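Search this site
Home Kitchen Notes Work About Contact

Dish pit, version two

Posted in September by the Clallmont canteen blog

I have washed cups for a living for longer than I'd like to admit, so when our canteen at Clallmont signed up to try a robot for putting clean dishes away, I was the first to put my hand up. I love this stuff! The project is called Sulunel, and for now most of it lives on a computer. Every move gets practiced in simulation before anything goes near our real mugs (we lose enough of those already).

My part is two mornings a week next to the screen, telling the developers what a dishwasher person would do. How close do you hang a mug to the next one? Do you go in from the front or the side? I never thought I had opinions about racks. I have so many opinions about racks.

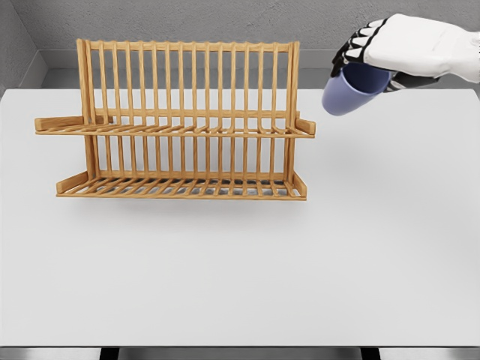
The simulated hand with a blue mug, next to a rack that's still empty.

They've run 3896 tries so far, and I sat through roughly 60 of them with a coffee going cold. You start rooting for it.

What changes for us? Our shift has 4 people, and management has put in writing that it stays that way through the trial. The plan is to take the end-of-lunch stacking off our wrists, which is the part that has me icing my hand at night. That hour would go to prep, and the younger ones are already arguing over who gets to learn the soup station. My worry is the pace. If the machine sets the speed, someone will expect us to match it, so we asked for a say in that and we're meeting on it after the Ruso kitchen has had its turn with the software.

Next up are plates, and I've already told them our big oval ones are going to be trouble.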